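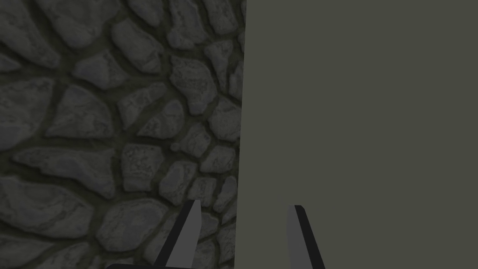

Ticket 2000-76: Installment loan applications held at income check

Status: Closed
Priority: High
Opened by: Irena Wróbel, Lending Operations, Pistevau
Assigned to: Cameron Skinner, Platus Service Desk
Opened: October 5, 2018

Description of the issue
Applications for short-term installment loans submitted through the online form are held at the income check stage and do not move to a lending decision. The applicant receives the message "We are reviewing your details" and no further notice. Applications taken by telephone are not affected. Branch staff have been instructed not to ask applicants to apply a second time, as a repeat application may place another inquiry on the credit file.

Log

Entry 1 — C. Skinner
Ticket received. Please supply the reference numbers of the held applications and confirm whether the applicants are paid weekly, every two weeks or monthly.

Entry 2 — I. Wróbel
List attached. There are 17 held applications. All of the applicants are paid every two weeks.

Entry 3 — C. Skinner
Thank you. The income check was updated in September to accept a new pay schedule field from the online form. The form sends this field as text, while the check expects a number code. Weekly and monthly schedules are converted correctly. The two-week schedule has no matching code and the application is placed in the manual review queue. Passed to Ryan Bickerstaff for correction.

Entry 4 — R. Bickerstaff
Missing code added in the test system. Test applications with all three pay schedules reached a decision. Approval is needed from the lender before the change is made in the live system.

Entry 5 — Felicidad Panganiban, Compliance, Pistevau
Approved on two conditions. Held applications must be assessed under the rates and terms shown to the applicant on the day of application. No new credit inquiry may be made where the existing report is still valid.

Entry 6 — R. Bickerstaff
Change made in the live system. Both conditions applied. Held applications released in order of receipt.

Entry 7 — I. Wróbel
All applications on the list now show a decision. In 10 cases the loan was approved; the remaining applicants have been sent the standard notice of decline with the reasons stated. One applicant has asked to withdraw — this is being handled by the branch.

Entry 8 — C. Skinner
Ticket closed with the agreement of the reporting party. The manual review queue should be checked at the start of each business day until the next scheduled release. Any further held application should be reported under this ticket number.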